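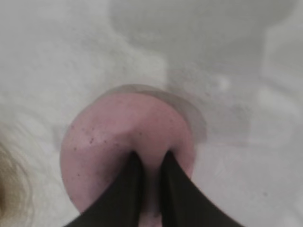 4. Classifying a comic or a comics adaptation

4.1 Purpose of this section

This section explains how to enter a comic, a graphic novel or a film adapted from either into the Plokau reading catalog, and how to assign genre terms to it. It assumes that you have installed the catalog, created at least one shelf, and loaded the Birar genre list as described in section 3. If the Genre tab is gray, the list has not been loaded.

Genre terms in Plokau are attached to works. They are not attached to copies, printings or issues. A story first printed in single issues and later collected in one volume has one work record and as many edition records as you care to make.

4.2 Before you start

You will need:

The item itself, or a full scan of it. Publisher blurbs are not a safe source for genre.
The title as printed on the title page or, for single issues, in the indicia.
The names of the writer and artist. Letterers, inkers and colorists are optional at this stage.
For a film, the title of the comic it is based on.

Caution: Do not import genre terms from a bookstore feed. Most feeds use "Comics & Graphic Novels" as a genre. Plokau treats that as a format, and the import will fill the Genre field with a term that cannot be searched alongside the others.

4.3 Creating the work record

1. Open the Works panel and select New.

2. Set Format to one of the following: Strip, Single Issue Story, Serial, Graphic Novel, Film Adaptation. If a serial was later collected, choose Serial. The collected volume is entered as an edition in step 6.

3. Type the title. Leave out the volume number. Leading articles are typed as printed; the catalog ignores them when sorting.

4. Enter the creators, one to a line, with the role after a comma. If one person both wrote and drew the work, enter the name once and choose Writer/Artist from the role list.

5. Choose a structure. The choices are Continuous, Episodic and Anthology. See 4.4.

6. Add editions if you have them, then select Save. The record is given a work number, which appears at the top right of the panel. Write this number down if you are working from paper slips.

Note: Saving a record with no genre is allowed. The record is marked Open and stays in the Open list until a primary term is added.

4.4 Choosing a structure

Continuous means one story with the same main characters from start to end. Episodic means separate stories about the same main characters. Anthology means separate stories whose main characters change.

Many crime comics fall between the last two. A setting stays the same, side characters in one story become leads in another, and the order of events is not the order of printing. For these works:

1. List the lead character of each story in the Leads field.

2. If more than half of the stories share a lead, choose Episodic.

3. If not, choose Anthology and tick Shared Setting.

The Shared Setting box has no effect on genre terms. It controls how the record is displayed in the Moldovan view, where linked stories are drawn as a chain.

4.5 Assigning genre terms

The Birar list contains 327 terms. Each has a code, a short definition and a scope note. Read the scope note before using a term for the first time. Several terms that sound alike are kept apart on purpose: Private Detective, Police Procedural and Amateur Detective are three terms, and a story with a retired police officer working for pay belongs under the first.

1. Open the work record and go to the Genre tab.

2. Choose one primary term. Base it on what the main character does for most of the story. Mood and drawing style are not considered at this step.

3. Choose up to 2 secondary terms. A secondary term should describe something that a reader searching for it would be glad to find. One short fight in a spaceship does not make a work Science Fiction.

4. Open the Mode list and choose a mode if one applies. Modes include Noir, Gothic, Satire, Romance and Pastoral. A mode describes the manner in which a story is told and can be joined to any genre.

5. Fill in the Basis box with the reason for your primary term. The box holds 400 characters. Refer to pages or scenes where you can, for example "Investigation opens on page 3 and drives every chapter."

6. Select Check. The catalog looks for pairs of terms that conflict and lists them in red. Conflicts must be cleared before the record can be closed.

Note on Noir: Noir was a genre term in earlier releases of the list. It is now a mode. Old records were converted automatically, and where Noir was the only term the record was returned to Open. If you have a large backlog of such records, use Filter – Converted to find them and work through them in batches. The filter shows up to 200 records at a time.

4.6 Film adaptations

A film has its own work record. It does not take its genre from the source.

1. Create the film record as in 4.3, with Format set to Film Adaptation.

2. In the Source field, enter the work number of the comic. If the film draws on more than one story, enter each number on its own line, with the main one first.

3. Assign terms from the film alone. Watch it through once before opening the comic's record.

4. Select Compare. The two sets of terms are shown side by side. Differences are normal and should be left in place.

5. If the film copies the look of the printed page, such as high contrast black and white, panel-like framing or spot color, tick Visual Carryover. This is a style flag and is stored apart from genre and mode.

Caution: Do not use Copy Terms From Source on a film record. The command is meant for reprints and translations. It overwrites all existing terms and cannot be undone.

4.7 Disputed records

Two catalogers will sometimes choose different primary terms for the same work. Plokau keeps both until one is accepted.

1. Open the record and select Add Second Opinion.

2. Enter your term and your own Basis text. The first cataloger's text is hidden until you save.

3. Set the status to Disputed.

Disputed records go to the list editor, Rodica Stanciu, who reviews them in March and again when a new release of the list is being prepared. Until then the record can be found under either term. The Sitard export leaves disputed records out by default – to include them, tick Include Disputed in the export window and choose which of the two terms should be written to the file.

4.8 If the record will not close

Primary term missing: return to 4.5, step 2.
Basis box empty or over length: shorten the text. Spaces are counted.
Term shown with a strike through it: the term has been withdrawn. Select it to see the replacement.
Source number not found: the comic's record has been deleted or merged. Search by title and enter the current number.
Anthology with one lead listed: change the structure to Episodic or complete the Leads field.

Editing shelves and printing spine labels are covered in section 5.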